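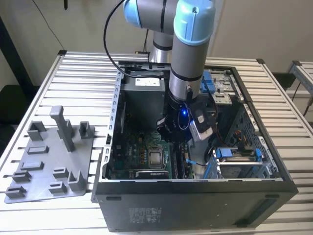

What made the insertion success rate jump between the spring run and this one?

Mostly the search motion. We stopped pressing straight down and hoping, and let the arm wander in a small spiral under light force until the part drops in. The learned policy only gets it to the neighbourhood.

Longer version for Bevan, who asked for the sums. We did 200 attempts per condition, same arm, same tower PC on its side. Policy alone missed far more often than I'd like to put in writing before the table is checked. Policy plus spiral failed 13 times, and 6 of those were one bad afternoon when the fixture plate had been bolted down in the wrong place by a person whose name is at the bottom of this message.

On Tue the Lellholm thread, someone wrote:

> Surely a spiral search is older than most of the
> people on this list. Is the claim that the network
> is doing anything at all? I would like to see the
> spiral on its own, with a fixed start pose, before
> I believe the Markilach numbers.

Fair, and yes, it is old. Spiral on its own is queued. My guess is that it does well until the case shifts by more than 2 mm and then spends its life politely exploring the motherboard. If it beats the policy outright I shall have to rewrite the abstract — and possibly my CV.

Logs go on the Grornport share once I've renamed the folders to something printable.

Rhiannon James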